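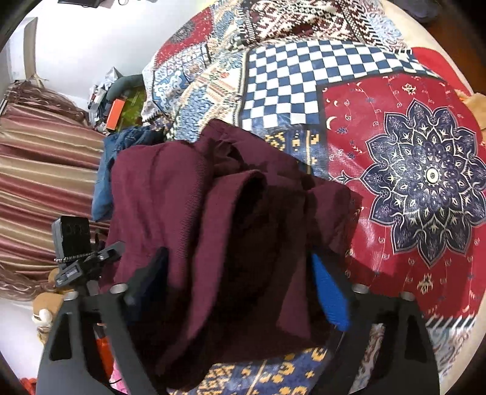 Maroon garment, patchwork bedspread, and the hand-held gripper I was let loose with for an afternoon.

Folding laundry is the one chore I can do half asleep, so when Joaquín Vergara at Goneck asked if I fancied teaching it to a robot I said yes before he'd finished his sentence. How hard could it be?

Very, as I found out on Tue 7 July. You hold the gripper by its handle, squeeze, and its two big fingers close on the cloth (they've got soft-looking pads on the inside, and you soon get fond of them). Everything you do gets recorded, and later on a robot arm learns from it. So my bad habits count too! I tend to pinch a sleeve, change my mind and pinch it again, and Joaquín had to ask me, very nicely, to stop dithering.

Ribbed fabric was my downfall. It bunches up, it slides, and on a bed with that much pattern going on I kept losing track of which edge I was after. I did one fold I was truly proud of and then knocked it flat with my elbow.

They want nearly 1000 goes at this before they train anything, done by all sorts of people in all sorts of bedrooms. I managed 160 over the afternoon, with 2 tea breaks, and my wrist knew about it the next day.

Valeriano Sotomayor, who runs the project, used to do it all by remote control from a desk in the next room. He says that was slower and far more tiring, and he couldn't feel the cloth pull. With the gripper in your own hand you can, a bit. I liked that. I've also started folding my own jumpers in the Goneck order, left sleeve first, and I can't seem to stop.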